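机の裏の段ボール箱を、私は捨てなくていいと思う

片づけの話になると決まって肩身の狭い思いをする、茶色いあの箱の味方をしたくて書いています。 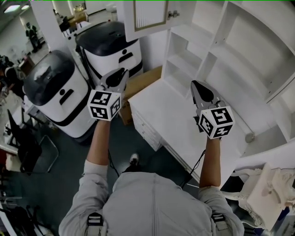 机の裏に段ボール箱をひとつ置きっぱなしにするのは、だらしないことなのか?

中身が決まっていて、人の通り道をふさいでいないなら、だらしなくはないと思います。困るのは何が入っているか誰も言えない箱のほうで、そういう箱は週に一度でも開ければだいたい片がつきます。

と、先に答えを書いてしまったので、あとはもう好きに喋らせてもらいますね。

私の働いているところは床がカーペットで、机が白いんです。白い机って、きれいでしょう。きれいなんですけど、あれは周りにあるものを全部「散らかり」に見せる力があると思いませんか。木目の机の横に段ボールがあっても、まあ八百屋さんの店先みたいなもので、色がなじむ。ところが白い机の横だと、同じ箱が急に「まだ捨ててないの?」という顔をしはじめる。箱は何も変わっていないのに!

うちの職場でも四月に席替えがあって、そのとき一斉に「箱をなくしましょう」という話になりました。言い出したのはエリーザ・テスタさんで、この人は整理がとにかく上手い。引き出しを開けると、ペンもケーブルも同じ向きに寝ています。私の引き出しを開けると、前の年の領収書と飴が出てきます。だから最初は、エリーザさんの言うことなら正しいんだろうと思って、素直に従ったんです。

それで何をしたかというと、段ボールを全部つぶして、代わりにトルビー(Tolby)の白いふた付き収納ケースを買いました。容量は48リットル。見た目はよかったですよ、たしかに。白い机の横に白いケース。写真を撮って母に送ったくらいです。母からは「病院みたいね」と返ってきました。ほめ言葉だと受け取っています。

でも、ひと月もしないうちに、だんだん腹が立ってきたんです。

まず、入らない。段ボールって、ちょっとはみ出すことを許してくれるじゃないですか。上のふたが開いたままでも平気だし、長いものは斜めに突っ込んでおけばいい。巻いたポスターとか、延長コードの大きいのとか、返品するかもしれないキーボードとか。白いケースはふたが閉まらないと途端にみっともなくなるので、閉まるように入れようとする。すると閉まらなかった分が机の上に出てくる。机の上を片づけるために買ったのに、机の上に戻ってきてしまうわけです。これはもう、私の入れ方が下手なだけかもしれません。エリーザさんのケースは閉まっていましたし。

それから、書けない。段ボールなら油性ペンで横に「延長コード、たぶん使う」と書けるんですよ。「たぶん使う」まで書けるのがいいんです。白いケースにそれを書く勇気は私にはありませんでした。ラベルシールを買ってきて貼ったんですが、ラベルシールに「たぶん使う」と印刷するのはさすがに恥ずかしくて、「その他」にしました。「その他」と貼った箱の中身を、覚えていられる人がいますか。私は無理でした。

あと、これは細かい話なんですけど、音。ケースを机の裏に押し込むとき、家具にあたって、がこん、といいます。段ボールは、ぼす、です。静かな午後に電話をしている人の隣で「がこん」は、けっこう気を遣います。「ぼす」なら誰も振り向きません。

もちろん、段ボールの肩ばかり持つつもりはないんです。反対の意見もよくわかります。昼休みにユラニ・アヤラさんとこの話をしたら、「段ボールは一つ許すと増えるから嫌だ」と言われました。これは、ぐうの音も出ない。増えますよね、あれは。ユラニさんの前の職場では、机と壁のあいだに箱を置いていい決まりにしたら、みんな自分の隙間を埋めてしまって、掃除機が入らなくなったそうです。カーペットの部屋で掃除機が入らないのはまずい。埃というのは端っこに溜まるものですし、段ボールは床に直に置くと湿気も吸います。虫の話もされましたが、お昼を食べていたのでそこは割愛します。

ただ、増えるのが嫌なら数を決めればいいだけじゃないかなあ、と私は思うんです。一人ひとつまで、で足りるでしょう。ゼロにしようとするから苦しくなる。ゼロって、維持するのがとても難しい状態なんですよ。荷物は毎日届くし、開けたら箱が残る。その日のうちにつぶして回収場所に持っていける人もいるけれど、水曜日の夕方五時半に届いた荷物まで、その日のうちに始末しろというのは酷です。私はそのまま帰りたい。

私が今やっているやり方も書いておきますね。たいしたことはしていません。

箱は小さめのを選びます。両手で抱えて、向こうの床が見えるくらいの大きさ。大きい箱は便利そうに見えて、底のほうに何年ものが沈みます。置き場所は机の裏の、家具と家具のあいだ。座っている自分からちょっと見えるところがいいです。完全に隠れると、私の場合は存在ごと忘れます(実家の押し入れがまさにそれで、このあいだ開けたらビンドモント(Bindommont)のスキー手袋が片方だけ出てきました。スキーなんて19歳のときにやめたのに)。

ふたは開けたままにします。閉めてテープを貼った瞬間、あれは箱じゃなくて倉庫になってしまうので。中に入れるのは、行き先が決まっているけれど今日は動かせないもの、と一応決めています。返すもの、誰かに渡すもの、次の会議で使うもの。一応、と書いたのは、今も飴の袋が入っているからです。

で、水曜日に開けます。なぜ水曜日かというと特に理由はなくて、最初に開けたのが水曜日だったんです。開けて、いらないものを出して、箱がくたびれていたら新しい箱に替える。ここが段ボールのいちばん好きなところで、替えがいくらでも届くんですよね! 白いケースは汚れたら拭かなきゃいけないし、割れたら買い直し。段ボールは角がへたってきたら「お疲れさま」で資源回収に出せます。収納用品にお金をかける人を悪く言いたくはないけれど、中に敷く滑り止めシートがおよそ300円、仕切り板がまた別売り、となってくると、私はいったい何を片づけているのかなという気持ちになります。

見た目の話に戻ります。たぶんこの話でいちばん意見が割れるのはそこなので。

お客さんが来るときに段ボールが見えていると恥ずかしい、という人は多いです。気持ちはわかります。でも、よその会社にお邪魔したときのことを思い出してみてほしいんです。机の向こうに茶色い箱がちょこんと見えていて、それで「この会社はだめだ」と思ったこと、ありますか。私はないです。むしろちょっと安心します。ああ、ここの人たちも荷物が届いて、開けて、途中で電話が鳴ったりするんだな、と。逆に何もかも真っ白で、紙一枚出ていない部屋に通されると、鞄をどこに置いていいのかわからなくて膝に抱えてしまう。以前カッターネオさんという家具屋さんのショールームに行ったとき、まさにそうなりました。椅子はすばらしかったです。座っているあいだ、ずっと背筋が伸びていましたけど。

部屋というのは、使っているときがいちばんいい顔をしていると思うんです。誰かが立って何かしていて、机の上に手が伸びていて、足元はカーペットで、端のほうに箱がひとつ。そのくらいの部屋で私は仕事がしたい。全部きれいに片づいた部屋もたまにはいいけれど、あれは帰る前の五分間だけで十分です。

そういえばエリーザさんにこの文章を書くと言ったら、「書いてもいいけど、あのケースは返してね」と言われました。返します。今、中のものを出しているところです。「その他」の中から、去年さんざん探した323号室の会議用の鍵札が出てきて、総務にどう謝ろうか考えています。鍵札はとりあえず、机の裏の段ボールに入れました。次の水曜日には必ず持っていきます。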